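Project report, second half — Finding an edge to hold: choosing grasp points on crumpled trousers

Prepared by Junpei Takeda and Gillespie Aitken, supervised by Kiyoshi Hirose

## Where we'd got to

Readers of our first report will remember that we spent most of the winter teaching the arm to pick up tea towels, and that we came out of it rather pleased with ourselves. Trousers have been a humbling follow-up! A towel has four corners and very little to hide, whereas a pair of jeans can fold over itself in so many ways that our old corner finder (we call it Nevo, after Gillespie's grandmother's cat) simply gave up on most of them.

## Method

Kiyoshi suggested we stop looking for corners altogether and look for thick places instead — cuffs, hems, waistbands, anywhere the cloth is doubled and gives the fingers something to close on. We labelled 300 stills by hand over 10 rather long evenings, marking every stretch of edge we'd be happy to grab ourselves, and trained a small network on them. It proposes a grasp from the fixed view, and the wrist view is then used to correct the approach over the last few centimetres.

Denim was our main test cloth, partly for its stiffness and partly for its colour. We were worried that worn, pale areas would be mistaken for bare table, so we made sure that faded garments were well represented in the labels.

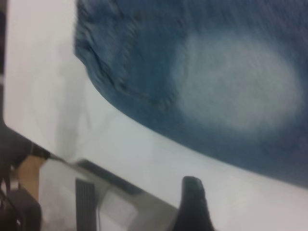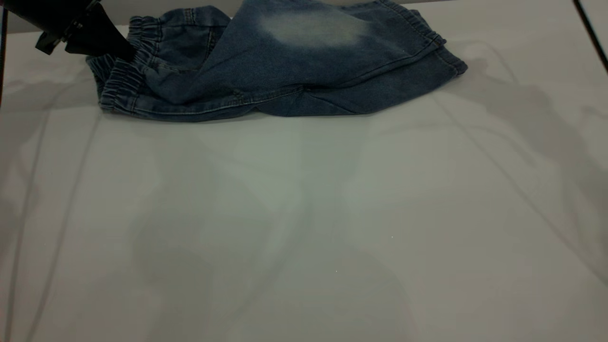
*Figure 4. Faded denim on the white table: wrist view (first) and fixed view (second), the latter with the gripper at the left cuff.*

## What we found

Elasticated cuffs gave us our best results by a fair margin. The puckers show up well from the fixed view, and the network seems to have latched on to them very happily. Plain hems were harder, particularly where they'd rolled under, and in 14 trials the proposed grasp landed on a fold in the middle of a leg.

The pale patches turned out to be less trouble than the shadows. Kenta Ebihara, who kindly looked over our labels, spotted that we'd been inconsistent about soft grey shadows beside the cloth, and we relabelled those before the final training run. It cost us a weekend but we're very glad he said something.

Blur in the wrist view is still a nuisance. We tried slowing the arm near the table, which helped, though it made each trial tediously long and we didn't have the lab hours to repeat the whole set at the lower speed.

## Still to do

We'd like to try darker trousers on a darker table, and to let the arm have a second go after a poor grasp, as at present it just stops and waits for one of us. The labels and our training notes are in the shared Katayama folder, and Gillespie will be carrying on with the hem problem from November.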